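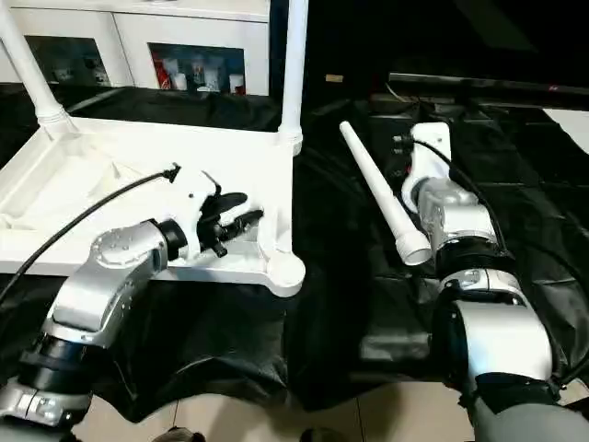 The Case for the Plain Chair

Institutions that furnish rooms for the public tend to spend their attention on the wrong items. A reception desk will be discussed for months, while the seating is ordered in an afternoon from whichever supplier answers first. It is the position of this office that the order of attention should be reversed, and that the light plastic chair with detachable legs deserves a more respectful hearing than it usually receives.

The objections are well known. Teresa Moynihan, writing in our January bulletin, held that such furniture "asks to be replaced," and that a hall fitted with it will look temporary for as long as it stands. Her point about appearance is fair. Her point about replacement is weaker. When the Galorel reading rooms were refitted with 500 chairs, the solid models were discarded whole if a single leg failed. The Plula chairs bought for the annex were repaired with a spare leg and returned to use the same morning. 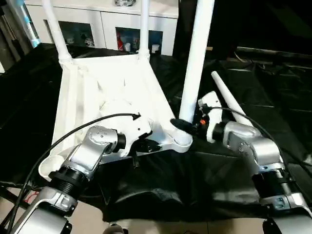

A buyer should judge a chair from its underside. The top surface is made to please, and most chairs please well enough for the two minutes spent in a showroom. Turned on its back, a chair is easier to judge: the ribs molded beneath the seat, and the sockets and collars where the legs meet it, are open to inspection by anyone who cares to look. We would ask every purchasing officer to make this examination before signing - and to ask whether a replacement leg may be bought singly.

Eoin Kinsella has proposed that future contracts require spare parts to be stocked locally. We support the proposal and would extend it to tables and shelving.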